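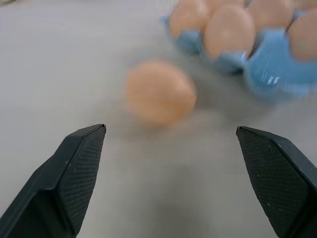
I went to Urken wanting to talk about rules, and I mean the boring kind, the ones that live in a binder and decide whether a robot is allowed to pick up your groceries. I've been writing about automation long enough to have sat through plenty of talks on the big questions, and I had never once asked the person who writes the checklist how she does it. So I asked. She runs handling practice for the small test lab there (she'd like to stay nameless, the binder has her initials on every page and she says that's plenty), and she started me off with eggs. A brown egg on a gray table, a blue carton with more of them just behind it, two black fingers standing wide open on either side. "Before you close on anything, you open wider than you need," she said. "That's rule one. People want to skip it and save half a second."

I told her half a second sounded like a lot if you're doing it all day. She laughed at me. "It is a lot! We had that fight with everybody. Then we had it again with Corolex." Corolex is the packing firm that asked Urken for the handling rules to begin with, and from what I gathered they are lovely people who would like everything to go faster.

The binder has 7 sections. I'd pictured a phone book, but you could read it over lunch, and I sort of did, with a sandwich in the other hand. Section two is all about grip pads. The pads need texture, they need to be looked at before each session, and somebody has to write down that they looked. I asked whether a bit of dust really mattered.

"A speck, no. I'm not a monster," she said. "What I want is for you to have seen the speck. If the pad's changed since yesterday and you can't tell me when, then I can't use your results, and you've spent a day making me a nice spreadsheet of nothing."

She got really animated about section four, on what counts as a successful pick. I'd assumed that one was easy — the egg is in the carton or it isn't. Her version runs a page and a half. An egg that gets into its cup with a hairline crack is a failure. An egg that gets there whole after the arm nudged its neighbor is also a failure, and this is the one people argue with. "They say, but the neighbor's fine. Sure, this time. You touched something you weren't asked to touch." She tapped the page. "I'd pass a slow robot before I'd pass a nosy one."

I wrote that down and underlined it.

The number that gets thrown at her most is 700, as in the picks you have to log before she'll sign off on a new gripper setup. I asked where it came from, half expecting some lovely bit of statistics. The first draft said 2000, she told me, and the lab at Ustonetti, who were testing the rules alongside them, called up and said they'd be doing this until retirement. So the two labs sat down with their logs and looked for the point where new kinds of failure stopped turning up. For eggs it was well before 700. They left some room on top and moved on. "If you're doing peaches, don't borrow my number," she said. "I say so in the binder. People borrow it anyway."

We got onto people after that, which I'd wanted to do from the start. Who gets to stop the arm? Anyone in the room, it says so in section one, and you don't have to explain yourself until after it's stopped. She told me she had rewritten that sentence more than any other in the binder. An early version said "any trained operator," and then one afternoon a visitor noticed a loose cable before anyone else did and stood there politely waiting for permission to speak. The word "trained" came out that evening.

I asked if she'd borrowed from anybody. Oh, constantly. The layout comes from a kitchen safety sheet somebody brought in from an old job, and the sign-off page is lifted nearly whole from the Athanasiadis handbook, a warehouse guide that went around a few years back (with permission, she wanted me to add). What she didn't take was their scoring system, which gave every setup a grade out of 50. "Everyone wanted to know how to get from 43 to 45. I'd like them to want to know why it dropped one."

Toward the end I tried my big question on her, whether good practice slows down good work. She thought about it for a while, long enough that I started fiddling with my recorder.

"In March it did," she said. "We'd just brought the rules in and everything took forever and people were short with me. I was short with me. Then somebody new started, and I gave her the binder, and she was running sessions by the end of the week without asking me anything." She shrugged. "So ask me again next year."

The next revision is due out this summer. Section four is getting longer.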